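Report of the Visit to the Sondale Paper Mill and Conservation Workshops

The visit to Sondale took place on a Wednesday in August, at the invitation of the mill's management. The party was made up of members of the Kivberg Library Association and was led by Manouchehr Nazari, Head of Collections. Its purpose was to learn how handmade paper is now produced for repair work, and to judge whether the Association should change the stock it buys for its own bindery.

The party was received in the former rag store and given a short account of the site. The mill's oldest surviving record is a lease of 1491, which grants the use of the river and the right to cut a channel. The channel still runs beneath the main building, although it no longer drives any machinery. The present vat house is much later and was rebuilt after a fire, traces of which may be seen in the roof timbers.

Members were then taken through the stages of production. Cotton and flax fibres are beaten in water, and the length of beating decides how crisp or soft the finished sheet will be. The vatman lifts each sheet on a mould and passes it to the coucher, who turns it out on to felt. A full post is 147 sheets, a figure that the mill has kept by custom and for which our guides could offer no explanation. Pressing follows, and the sheets are hung in the loft until they are ready for sizing.

The loft was of particular interest. Its shutters are opened and closed by hand according to the weather, and a daily log is kept of temperature and moisture. Mr Nazari asked whether the log could be consulted by outside readers, and was told that the volumes up to the last rebuilding have been placed on deposit at Montes.

After lunch the party walked across the yard to the Starkovach Building, where the workshops and study rooms are housed.
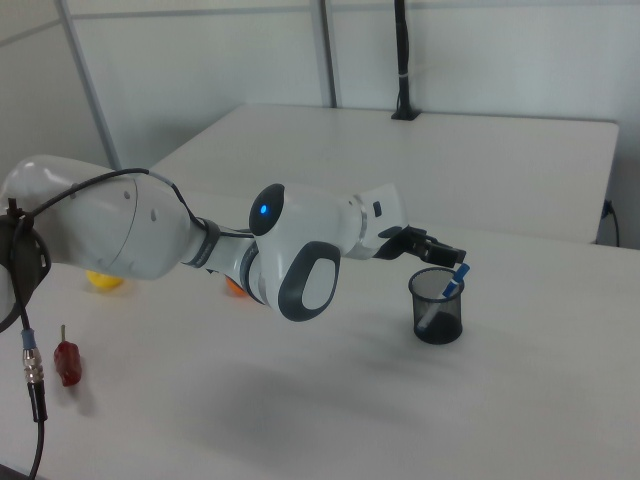 Robotic arm over a white tabletop.

The afternoon was given to paper repair. Staff showed the infilling of losses with toned pulp, the lining of weak leaves with thin tissue, and the washing of a stained map. Questions were raised about adhesives. The workshop prefers wheat starch paste, made fresh and sieved twice, and keeps methyl cellulose for items that cannot be exposed to much moisture.

Costs were discussed at the close of the day. The mill will accept orders of 200 sheets or more in a single weight and shade. Smaller orders are possible where another customer requires the same stock, but delivery dates cannot then be promised. Samples in two weights were supplied and may be examined in the bindery on request.

The Association records its thanks to the management and staff of the mill for their patience and hospitality. Members who wish to comment on the samples should write to Mr Nazari before the next order is placed.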